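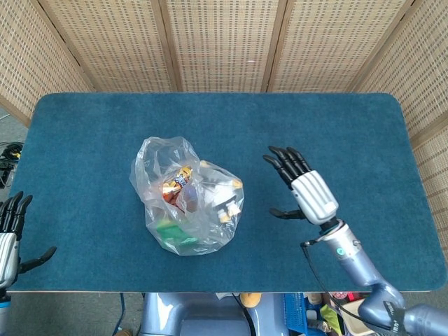

## About Kininell

Kininell is a small language school. Evening and weekend classes, adults only, upstairs on Bivell Street over the shoe repair. Door is the green one, buzzer says K. Push hard.

We teach Romanian, Portuguese, Italian and Polish. That's it for now. People ask about Spanish a lot — the community college does it well and cheaper than we could.

### How we started

One Romanian class, one borrowed room at the back of the Gavrilă bakery, 9 students. Most had married into Romanian families and wanted to follow what was being said at dinner. The bakery closed at four and we had the room until eight. Everybody went home smelling like bread.

After two winters we outgrew it and moved to Bivell Street. Gavrilă still does the pastries for our end of term evening, order early if you want the walnut ones.

### Classes

- Terms are 9 weeks, 4 terms a year
- One evening a week, 90 minutes, or the weekend morning group
- Beginner, Beginner Plus, Middle, Conversation
- 20 students is the most we put in a room. Conversation is capped lower

No tests. No certificates either, so if you need one for a visa or a job, check with the people asking for it before you sign up with us. We can write a letter saying you attended and which level, allow a week.

Not sure of your level? Come fifteen minutes before the first class and talk to the teacher. If it's wrong you can switch up to week three. Most people put themselves too low, a few way too high, it gets sorted out.

### What a class is like

Lots of talking. Some grammar, on the board, in English for beginners and less and less English after that. Homework is short and you really should do it. Dictation every week in Romanian and Polish becuase the spelling needs it. The Italian group sings sometimes, you'll hear them through the wall.

Books: we use our own packets, included in the fee. Dictionary is up to you.

### Fodia

Fodia is our conversation table. Last week of every month, free, open to anyone who has ever taken a class here, even years ago. Pick a language, sit down, talk. Bring something to share if you like. Past students sometimes bring a mother in law and those are the best nights. Portugese has been quiet lately, please come!

### Teachers

All our teachers grew up speaking the language they teach and all have taught adults before. They are paid by the hour including prep, and they choose their own readings. If you want to teach with us, write and say which language and which evenings you have. We're looking for a second Polish teacher right now.

### Fees and the rest of it

Pay by the term, or in two halves. Miss a class and you can sit in on the other group at your level that week — just email first. Refund up to the second class, after that a credit, good for one year.

We're closed all of August. Office email still gets read then but slowly.

Stairs: there are 30 of them and no elevator, sorry. If that's a problem tell us, we run one Italian and one Romanian group in the library's ground floor room and can usually find a spot.

Parking on the street after six. Bikes go in the hallway, not on the landing.

Winter term sign up is open. Use the form on the Classes page or call and leave a message, say your number twice.

Page last updated 5 January 2026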